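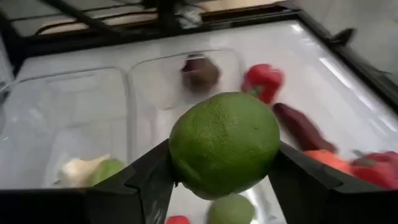
A green citrus fruit held between two black gripper fingers.

How to change the chain on a mid-motor e-bike

The chain on an e-bike has a harder life than the chain on a normal bicycle, and many riders change it too late. On my own Vollex Mella, which I ride every day between Stullow and the workshop on Laskowska, I change it after 2,000 kilometers. Before, I waited much longer, and then I had to buy a new cassette too.

The work is not difficult. If you have never done it, please reserve one calm evening for it.

What you need

A new chain with the correct number of speeds, made for e-bikes
A chain tool
Pliers for the quick link
A chain checker
Old rags and thin gloves
Chain oil

Before you start

Switch off the system and remove the battery from the bike. Please do not skip this. A motor which starts while your fingers are near the chainring can hurt you badly. Put the battery on a shelf indoors and not on the floor, where somebody can kick it.

Place the bike in a repair stand. An e-bike is heavy, so ask for help with the lifting if you are alone with a full-size model. It is also possible to turn the bike upside down, but then protect the display and the brake levers with a blanket.

Measure the old chain

Put the checker into the chain at the lower part, between the chainring and the rear derailleur. Press lightly on the pedal with your other hand, so that the chain is tight. If the 0.5 side of the checker drops in completely, it is time for a new chain. Repeat the measurement in another place, as the wear is not always equal.

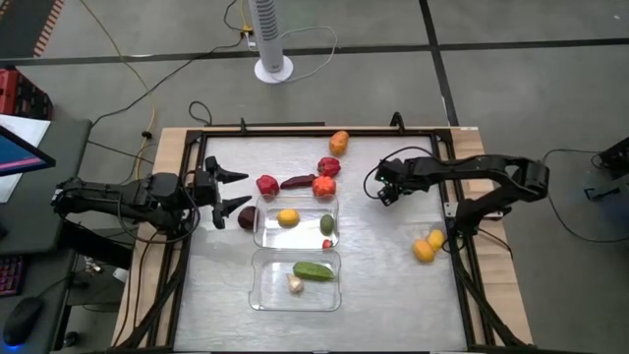
Remove the old chain

Shift to the smallest sprocket at the back. Find the quick link, which has a different shape from the other links, and bring it to the lower part of the chain. Squeeze it with the pliers until it opens. Pull the chain out slowly and look how it goes through the derailleur. I made a photo with my phone the first time, and I was glad to have it later.

Clean the chainring and the cassette now, when everything is easy to reach. Use a rag with a little degreaser, and never spray it in the direction of the motor.

Cut the new chain

Lay both chains side by side on a table and compare them rivet by rivet. The old one is a little longer because of wear, so count by links and do not trust the ends. Push the pin out with the chain tool, and check twice before you turn the handle.

Mount it

Lead the new chain over the smallest sprocket, through the derailleur and around the chainring. Connect the quick link in the upper part. Then hold the rear brake and press firmly on the pedal. You should hear a click when the link closes.

Put the battery back and ride the first few minutes in the lowest support mode. If the chain jumps under load, the cassette is probably worn and must be changed also. A light noise in one gear usually means that the cable tension needs a quarter turn at the adjuster.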